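4.2 Tidying the play kitchen

Every household in the Londov sample owned a toy kitchen, and every one had lost a piece of it under the sofa. We asked adults to put the items where they "belong" and logged 1,979 placements. Food caused the trouble. A banana bunch has no natural home in a kitchen with no fruit bowl, and our sorters took this personally.

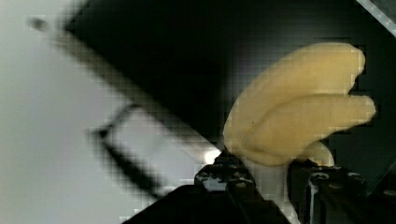
Maëlle Melnyk objected at the pilot stage that fruit belongs wherever the child last served it, and 107 placements bear her out.

Cookware was calmer. Pans attracted spatulas, as they do in full-size kitchens, and the colander was treated as a bowl with a drafty floor. Ketchup went on plates — a view of dinner we did not try to correct.
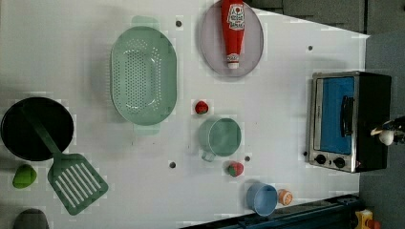

Figure 2. Toy kitchen items on the white table, with the colander, frying pan and ketchup bottle.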